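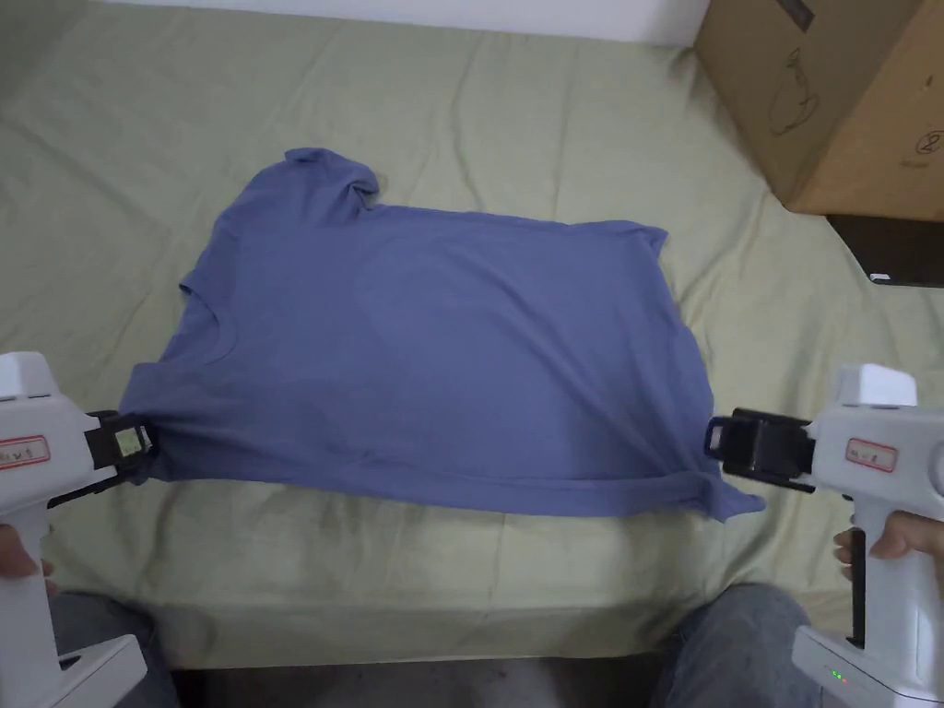
I have folded T-shirts on a bed for most of my working life, and I still think it's the best table in the house. It's wide, it's soft, and you can lay a shirt out on its side, collar to the left and hem to the right, and smooth it properly before you make a single fold. A plain pale sheet helps too. Put a blue-grey shirt on sage green and every little crease shows up, which is just what you want when you're learning. So I'm very pleased to say that my new course, The Bed Is Your Table, opens for bookings today, and I'd love you to come along!

Noltville, 9/18/23

I'm Ngozi Afolabi, and I run Fliltville, a small home laundry and tidying school here in Noltville. We started out teaching people to iron (a few of you still come in and ask for the collar class, and yes, it's still going). Over time the questions changed. People had got the hang of washing and ironing and then came unstuck at the last bit, with a clean pile on the bed at ten at night and nowhere to sleep until it was dealt with. That pile is what this course is all about.

There are four evening sessions, each two hours long, and we keep the groups to eight so everyone gets plenty of bed space. The first evening is T-shirts only. I know that sounds slow, but a T-shirt has most of the awkward bits in one garment - sleeves that flip up when you aren't looking, a hem that flares at the corner, a neckline that won't sit straight. We pick up the two bottom corners, pull gently until the side seams agree with each other, and go from there. By the end of the evening you'll have folded the same shirt so often you'll be sick of the sight of it.

The second evening is sheets and duvet covers, taught by Pádraig Ó Dubhghaill, who spent years in hotel linen and is far more patient with a fitted sheet than I am. After that come shirts with buttons, and then the session I'm most excited about, which we've called The Rest of the Bed.

Because let's face it, the washing is hardly ever there by itself. There's fruit you meant to take to the kitchen, a bit of paper you need to keep, a bag you haven't unpacked, the boxes from a move that still haven't found a home. Jannik Kuhlmann and I spent a long time arguing over how to teach this part. He wanted everything off the bed before a single shirt came out. I wanted to fold first and clear later. We've settled on working from one clear half, with the odds and ends parked along the far side until the clothes are done, and I'll admit (he's going to frame this) that it was closer to his idea than mine. 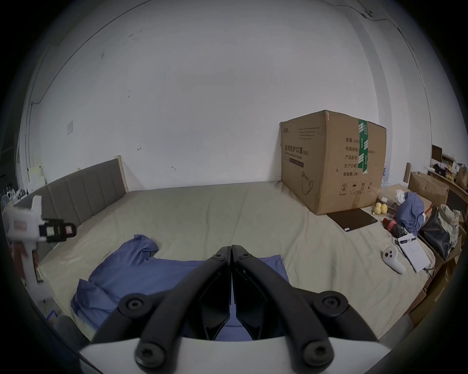
One shirt still to fold, with the fruit, the papers and the boxes keeping to the right-hand side of the bed.

We tried the whole course out in April with 23 people from Noltville and Vonmont, and their comments changed it a good deal. Efe Obi asked for less talking and more folding, so the opening chat has been cut right down. Ebuka Ogunleye wanted something to take home, and there's now a printed sheet with the folds drawn out step by step. "I used to live out of the pile," Ebuka told us afterwards. "Now I put it away the same night, mostly. My socks are another matter."

The evening classes will be held at our own rooms in Noltville, and there's a second run planned at the Kadrić building in Vonmont for anyone who finds the journey a pain. Please bring about ten things of your own to fold, clean but not ironed. Old favourites are better than new ones, as new shirts behave far too well. We'll have the beds made up and the kettle on.

You can book in person at the Fliltville front desk or by ringing us during opening hours. If you've done the collar class with us before, say so when you book and we'll take a bit off the price. Journalists and local bloggers are very welcome to sit in on the first T-shirt evening, as long as they're happy to fold along with everybody else.

Press contact: Jannik Kuhlmann, Fliltville, Noltville. Interviews with Ngozi Afolabi and Pádraig Ó Dubhghaill can be arranged on request.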